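Fluro (robot project)

Fluro is a robot arm project made in a shared workshop and later continued partly at home. It was started by Ekow Amegashie and Jahangir Herath, two members of the Coughlan workshop, and it concerns the picking up and sorting of small printed parts. The name was first used for a box of brightly colored plastic filament, from which many of the early parts were made, and it passed to the whole project after some months.

Background

The Coughlan workshop is a shared space with several 3D printers, a laser cutter and a small area for electronics. Members print many parts there, and the parts of different people are often mixed together after a day of printing. Amegashie, who had earlier built a drawing machine called Jiston, proposed in July that an arm could separate these parts during the evening. Herath had experience with motor control from his studies and wrote the first version of the software.

Jiston had used a moving bridge over a flat bed. This form was considered again for the new project, but it could not easily turn a part on its side, and the builders decided for a jointed arm. Several pieces of the older machine, among them the power supply and the emergency switch, were taken over.

Construction

The structural parts of the arms are printed in plastic and joined with metal screws. Each joint is driven by a servo motor, and the motors of one arm are connected in a chain by a single cable. The builders printed 561 pieces in total, counting the failed ones, and 308 of these were used in some version of the machine. The number is high mainly because of the fingers, which were changed more often than any other part.

The control board, called Astard, was designed by Herath. It passes the commands from a computer to the motors and measures the current that each motor takes. When the current rises above a set limit, the hand stops closing. The first board had this limit fixed in the hardware, and soft parts were sometimes crushed. In the second board the limit can be set in the software, separately for every kind of part.

Grippers

Two kinds of fingers have been used in the project. Stiff fingers are simple to print and hold flat objects well, but they need to be placed with good precision. Flexible fingers with an open rib structure bend around the object and permit a larger error in position. Their disadvantage is that a long object can slowly turn between them when the arm moves fast.

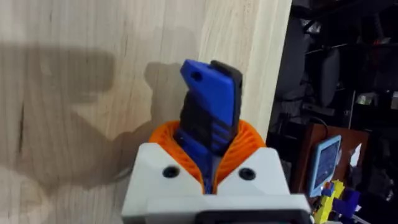

Flexible orange fingers holding a blue and black part.
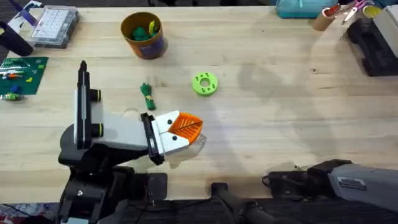

The flexible fingers are printed with thin walls, and the result depends much on the filament. If it has taken up moisture from the air, the ribs become rough and break after a short time of use. For this reason the filament is dried before printing and kept in a closed box. A pair of fingers made in this way was tested with 200 closing movements and showed no visible cracks.

Changing the fingers takes a few minutes with a screwdriver. A quick coupling with magnets was tried by Amegashie, but it had too much play and was given up. A later coupling with a sliding wedge is better, although it must be cleaned often.

Software and training

At the beginning, all positions were written by hand in a text file. This method was slow, and the file had to be corrected each time someone moved the table. It was replaced by teaching through demonstration, in which a person guides the movement and the computer records the joint angles together with the camera pictures. A set of 20 demonstrations was enough for one simple part in good light. Parts with an irregular form needed many more.

Light remained a difficulty for a long time. The workshop has large windows, and shadows of the arm itself were sometimes taken by the software for the edge of an object. Herath reduced the problem by recording demonstrations in the morning as well as in the evening. A lamp with a diffuser was also bought, but other members found it too bright and it is used only when the room is free.

Later work

After the first season the builders divided the work. Amegashie continued with the mechanical side in the workshop, and Herath took one set of motors home to develop the software there. Both versions use the same Astard board, so that a program written for one can be loaded on the other after a short calibration. The drawings of the fingers are kept in a folder on the workshop computer, where members can copy them. The wiring plan for the second board is still missing from this folder.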